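McKinnon Hall Facilities Office
Thread: recycling and break room guidance for November

1/ The new sorting stations on the second floor of McKinnon Hall are now open. Our building collected 2,612 beverage containers last month, against a goal of 2,000. We thank all staff and students for taking part.

2/ Please empty every bottle completely before placing it in the blue bin. Liquid left inside spoils the paper collected on the same cart.
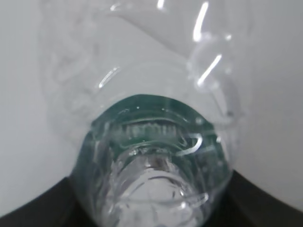
3/ Bottles should be flattened before they go in the bin. Our hauler, Rasis, accepts clear plastic in any shape, and a body crumpled like this one takes up far less space than a full-size bottle. Tinted plastic at the neck, such as the dark teal-green seen on this bottle, is also accepted. Caps go in the separate tray.

4/ Cups follow a different rule. Paper and foam cups are not part of the Rasis program at this time and belong in the gray bin - please do not stack them inside the bottle bin. Reusable cups should be returned to the Mevau counter on the ground floor by 4 p.m.

5/ Tables in the break room are shared. Before leaving, please check that no cup remains on the tabletop and wipe up any spills. Cloths and spray are kept under the sink.

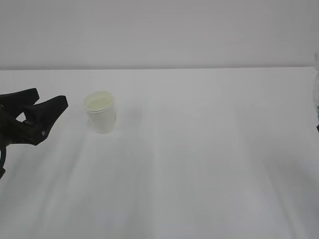 6/ Bin locations: second floor by the elevators, ground floor beside the Mevau counter, and the north entrance. The Cuditz Annex will receive its own station later in the month.

7/ Questions about sorting or missed pickups may be sent to the Facilities Office through the building request form. Please include the floor and the color of the bin.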